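Open afternoon at the Sidau lab, Taltton

I got to Taltton just after 9 in the morning, took the wrong stairs (the building went up in 1925 and I swear the stairs haven't been touched), and finally found room 510 with my coffee half gone. Raghda Moussa was already talking, so I squeezed in by the whiteboard and tried to look like I'd been there all along.

I'd come for the software. Sidau has a planner called Jilta, and I've been reading its release notes for months without ever meeting anybody who works on it!

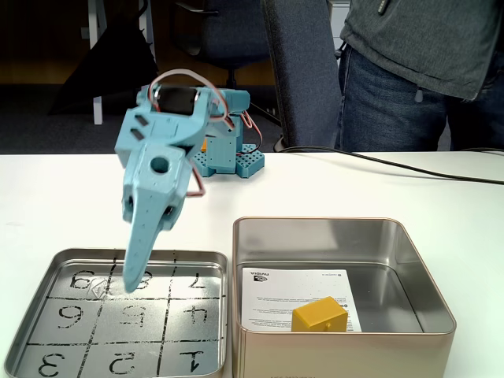
Raghda's big point was that a cheap printed arm makes you write better code. You can't count on perfect joints, so Jilta replans from the latest joint readings over and over, and the old path gets thrown out as it goes. I asked what happens when the planner and the servos disagree, and she laughed and pulled up a log full of red lines. Version 4 handles it a lot better, apparently. The targets are plain grid cells, so a task file just says "cell 5" and the calibration step works out where that is on the table (I love this, my own task files are a mess of raw coordinates).

We got onto perception after that. Shiny metal is a pain for their block detector, she said, and yellow was the color that gave them the fewest false hits.
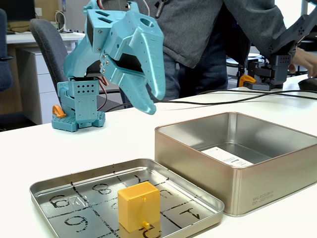
The other thing I wanted to ask about was Tveit, their logging tool. It puts commands and joint positions on one timeline, and you can scrub back and forth like a video editor. Mine at home is a folder of text files and a lot of hope, so yes, I was jealous. It only runs on Linux for now, and the docs are thin, but she gave me the branch name to try and I've got it building on the old laptop as I type this.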